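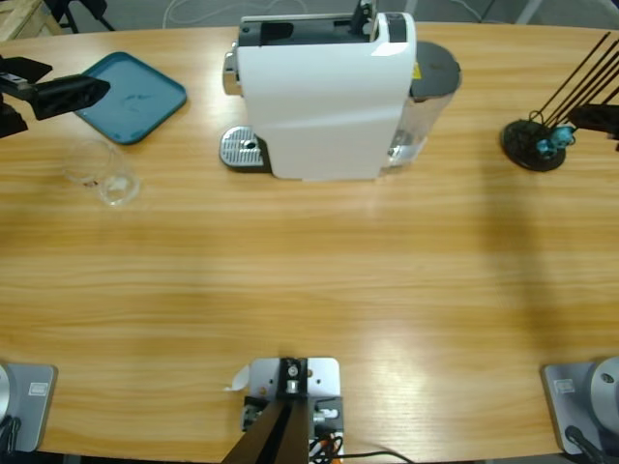

Figure 1. The coffee station on the wooden table, with the capsule machine, serving tray, glass cup and drying rack.

Arranging a Shared Coffee Station: Layout, Use and Cleaning

Project report, Lamstead College, Department of Household and Hospitality Studies
Submitted 8 November 2025

1. Background

The common room on the upper floor of the Wieser Building is used by students and teaching staff throughout the day. Until July it had no fixed place for making hot drinks. A kettle was kept on the window sill, cups were stored in a cupboard across the corridor, and used cups were left wherever their users had been sitting. The department asked the project group to propose a small coffee station which could be used without instruction and cleaned in a short time at the end of each day.

The group was given a budget for small items only. The capsule machine was supplied by the department, and the table was already in the building. No plumbing work was permitted, so water has to be carried from the kitchen and used cups have to be washed there.

2. Aims

The project had 2 aims. The first was to find an arrangement of the machine, tray, cups and drying rack that allows a user to make a drink and carry it away without moving other items. The second was to write a cleaning routine suited to that arrangement.

The choice of coffee and the cost of capsules were outside the scope of the work.

3. Equipment

The station consists of the following items:

Table: light-coloured wood, with a gently curved far edge.
Coffee machine: white, for capsules, with a transparent water reservoir at the right rear.
Serving tray: teal plastic, with rounded corners and a raised rim.
Cups: clear glass.
Drying rack: black, with a round base and thin rods.

A plastic tray was preferred to the metal tray first considered. The metal tray was heavier and made a good deal of noise when set down, and staff in the neighbouring office had raised this before the project began. The raised rim was a requirement from the start, as drinks have to be carried past the reading chairs.

Glass cups were chosen so that any residue could be seen before a cup was used again. Coffee leaves a mark in a glass when it is not rinsed promptly; a small brownish residue may be seen inside the cup in Figure 1. In the china mugs previously used, which had dark interiors, such marks were often missed.

4. Layout

Three layouts were tried. In the first, the machine stood at one end of the table and everything else was placed in a row beside it. Users found this easy to understand, but the person making a drink blocked access to the rack. In the second, the rack was placed behind the machine. This saved space, but the reservoir could not be lifted out without disturbing the cups, and the layout was withdrawn after a short trial.

The third layout was adopted and is the one shown in Figure 1. The machine stands towards the far side of the table, near the middle. The tray is kept to its left and the drying rack is on the right side of the table. The near part of the table is reserved for cups in use and for wiping down.

The position of the tray caused some discussion. One view was that it should be kept square to the edge of the table for the sake of appearance. In practice it was returned at a slight angle by almost every user, and the group decided not to include its exact position in the guidance.

5. Trial

The adopted layout was tested over 20 working days. A comment sheet was left beside the visitors' book, and 50 comments were received. Most concerned the machine and the cups. The tray was mentioned less often, and the rack was mentioned mainly by those responsible for washing up.

The most frequent request was for a clearer indication of when to refill the water. The reservoir is transparent and its level can be read from the front right of the table, but users approaching from the left did not always look at it. A small card has since been placed on the notice board asking users to check the water before inserting a capsule.

Several respondents asked for a second tray. The group does not support this request, as a second tray would occupy the part of the table needed for cups.

A layout similar to the second one described above is in use at the Clodville annexe, where the table is deeper. The group visited the annexe and found that the arrangement worked well there. It would not be suitable for the table in the Wieser Building.

6. Cleaning routine

The following routine was agreed with the department.

After each use: remove the used capsule. Rinse the cup in the kitchen and place it on the rack.

At the end of the day: empty the drip tray, rinse it and dry it before refitting. The small holes in the perforated plate should be cleaned with a soft brush. Wipe the serving tray on both sides, as smudges show readily on its flat surface. Empty the reservoir and leave the lid off overnight. Wipe the table with a damp cloth, following the grain, and dry it straight away.

Once a week: lift the drying rack and clean beneath the base. Clean the area around the spout with a damp cloth. Descaling is carried out by the department using the Usach descaling powder kept in the kitchen cupboard.

The daily routine took 8 minutes when carried out by one person.

7. Recommendations

The group recommends that the adopted layout be kept for the remainder of the academic year. A mat should be purchased for the area beneath the drying rack, where water may otherwise mark the wood. The cupboard across the corridor should be cleared of the old mugs, and spare glass cups should be stored there in their place.

Copies of the cleaning routine are held in the departmental office and on the inside of the kitchen door.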